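3.2 Animals and handling

Seventeen horses took part in the study. All were geldings or mares kept at the Fendley yard, and all had lived there for at least one full winter before we began. Two were draft crosses, and the rest were warmbloods or stock types. Horses on pain medication and horses with a recent skin complaint were left out, as both can change how an animal responds to touch. Owners signed a consent form and could pull a horse from the study at any time. One owner did so in the first week, and that horse is not included in the total.

Each horse was tested in its own stall between the morning feed and turnout. A handler the horse knew stood at its left shoulder with a slack lead rope and was told not to speak. The scratcher, who was either the second or the third author, worked at one of three sites: the withers, the middle of the neck below the mane, or the base of the tail. Scratching was done with the fingertips of a bare hand at a steady pace and stopped after 100 seconds. The order of sites was drawn by lot for each horse, and no horse was tested at more than one site on the same day.
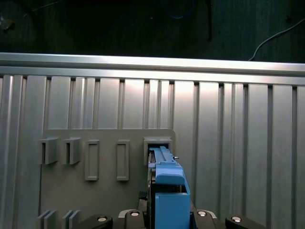

We scored four responses: stretching of the upper lip, lowering of the head, leaning toward the hand, and attempts to groom the handler in return. Leaning was scored only when the horse shifted its weight far enough to move a front foot. Ear position was recorded but later dropped, because the two scorers (Pal and Garg) agreed on it too seldom for the scores to be of use. Agreement on the other four was good.

Figure 3. Blue gripper finger, square gray holder.

After the hand was taken away, the horse was watched for a further seven minutes. Any move back toward the scratcher in that time was counted as a request, provided the horse touched the person with its muzzle or put the scratched site within reach. Simply turning to look was not enough. Horses that had been given treats by hand in the past tended to search pockets first, and we kept this behavior as a separate entry.

The withers drew the most lip stretching, in line with earlier work on grooming between horses. The neck came second. Results for the base of the tail were mixed: several mares moved away at first contact, and we ended those trials at once and scored them as refusals. Both draft crosses leaned hard enough at the withers that the scratcher had to step back, and these trials were repeated on a later day with the handler standing farther forward.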